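A Closamell reedita em agosto o único álbum do quinteto Villalba, com tiragem de 2,000 exemplares em vinil. A edição original, de 600 cópias, esgotou-se em Lernedville e nunca chegou às rádios.

Silvia Vaněk, responsável pelo restauro das fitas, conservou a ordem das faixas -- incluindo o instrumental de abertura.

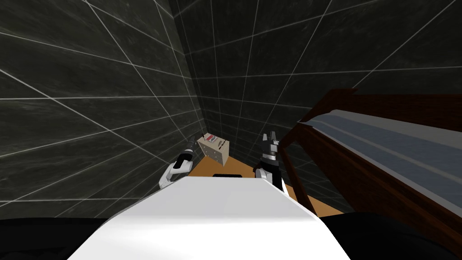
O encarte foi confiado a Natália Machala. Na imagem gerada por computador, um robô branco, de garras pretas, voltado para o canto de uma pequena sala.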